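Picked up at the open day: handling and cleaning framed panels

Posted Oct 8, 2025

I went along to the Traltik open day mostly for the free coffee (it was good coffee!) and came home with a page of notes for the workshop shelf. They had robot arms going on little tabletop stations, and I parked myself at the one handling wood-framed panels, because I have a stack of old cabinet doors in the garage and I'm forever chipping them.

So, a few things I scribbled down.

Slow down for the last inch. The arm moved along nicely and then crept in before it closed. I tend to grab and go, and my corners show it.

Hold the frame close to the joint if you can. The woman running the demo said the middle of a long rail is where old glue lets go first. I tried it at home on the worst of my doors and it felt a lot steadier.

Soft pads on anything that clamps. I cut mine from a worn-out mouse pad, 13 little squares, stuck on with double-sided tape. Cork works too but it crumbles on me.

Stand panels on edge while you work on them. Flat on the bench they pick up every bit of grit, and then you drag them across it.

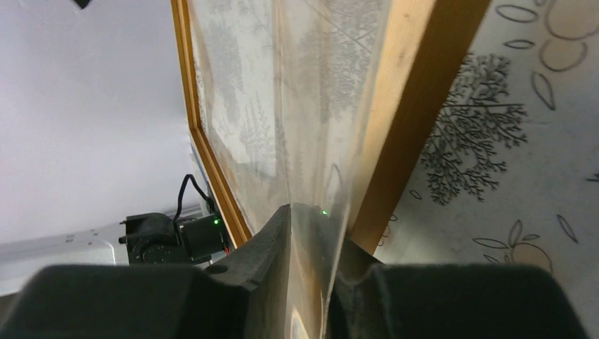 I asked how tight is tight enough, and the answer was to close up until the piece stops sliding, then quit. With hand clamps I now go to snug plus a quarter turn. If the wood creaks, back off!

For cleaning the see-through part, they swore by a barely damp cloth first and a dry one right after, working away from the wood so water doesn't creep under the rail. Never spray straight on. I let mine sit 20 minutes before I put them back in the rack.

They handed out a Femolell cloth at the door and it's fine, though an old T-shirt does the same job. I did all 9 doors that weekend and only had to redo one, where I'd missed a smear of wax along the bottom.

Next time I'm bringing one of my own doors to ask about the hinges.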